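# Automatisierung am Arbeitsplatz — Veränderungen für die Beschäftigten

Begleitskript zur Lehrveranstaltung, Einheit 3
Lehrgebiet Arbeitsorganisation, September 2019
Bearbeitung: Nabila Bouazza, Tín Lý

## 3.1 Gegenstand

Die Einheit behandelt die Einführung eines Greifarms in der Kommissionierung der Firma Loltis. Betroffen sind 11 Beschäftigte in zwei Schichten. Das Vorhaben trägt intern den Namen Zemach.
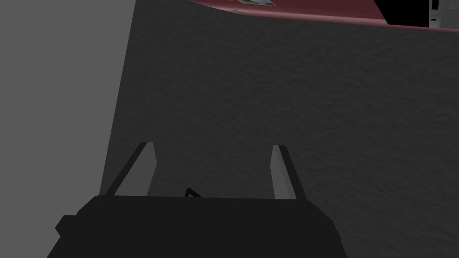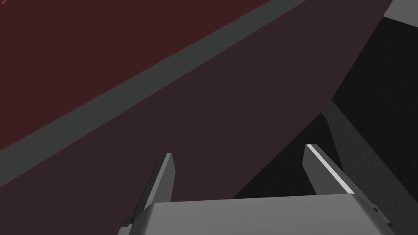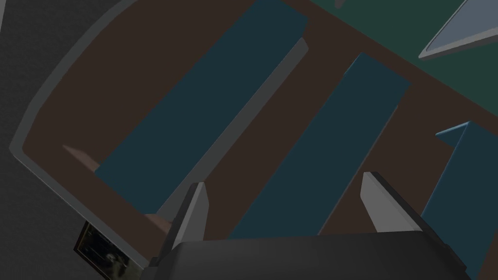 Simulierte Ansichten mit Blick auf den Greifer

## 3.2 Ausgangslage im Betrieb

Vor der Umstellung wurden sämtliche Entnahmen von Hand ausgeführt. Die Einarbeitung dauerte sechs Wochen und lag bei erfahrenen Kräften der jeweiligen Schicht. Eine schriftliche Arbeitsanweisung bestand nur für das Umpacken; alles Übrige wurde mündlich weitergegeben. Die Schichtleitung, vertreten durch Chaimae Shehata, hat diesen Umstand in der Vorbesprechung als wesentliche Schwierigkeit benannt: Was nicht beschrieben ist, lässt sich schwer auf eine Anlage übertragen.

## 3.3 Veränderung der Tätigkeiten

Nach dem Konzept des Dienstleisters Brustisier übernimmt der Greifarm die wiederkehrenden Entnahmen. Bei den Beschäftigten verbleiben:

- die Freigabe neuer Artikel,
- das Eingreifen bei Störungen,
- die Nachkontrolle der Sendungen,
- das Führen des Störungsbuchs.

Die körperliche Belastung sinkt voraussichtlich, der Anteil überwachender Tätigkeiten nimmt zu. In der Fachliteratur wird darauf hingewiesen, dass lange Phasen reiner Überwachung ermüdend wirken können und manuelle Fertigkeiten bei seltener Anwendung nachlassen. Der Betrieb sieht deshalb einen Wechsel zwischen Leitstand und Handplatz vor — spätestens nach 2 Stunden.

## 3.4 Qualifizierung und Mitbestimmung

Die Schulung umfasst drei Abschnitte: Sicherheit, Bedienung, Störungsbehebung. Sie findet während der Arbeitszeit statt. Für die Beschäftigten ist Youssra El-Sayed Ansprechpartnerin, für die technische Seite Mahmoud Abou Zeid.

Zu klären bleibt die Eingruppierung. Wer Störungen selbstständig behebt, übt eine andere Tätigkeit aus als zuvor; ob dies eine höhere Entgeltgruppe begründet, wird zwischen Leitung und Betriebsrat verhandelt. Gleiches gilt für die Auswertung der Protokolldaten aus der Leitsoftware Zaki. Eine Leistungskontrolle einzelner Personen soll durch Betriebsvereinbarung ausgeschlossen werden.

## 3.5 Arbeitsaufträge

1. Stellen Sie die Tätigkeiten vor und nach der Umstellung in einer Tabelle gegenüber.
2. Erörtern Sie, welche Folgen eine fehlende schriftliche Arbeitsanweisung für die Einarbeitung hat.
3. Entwerfen Sie eine Regelung zum Umgang mit Protokolldaten (höchstens eine Seite).

Die Ausarbeitungen sind bis Ende Januar im Sekretariat des Lehrgebiets einzureichen. Gruppenarbeiten mit bis zu drei Personen sind zulässig.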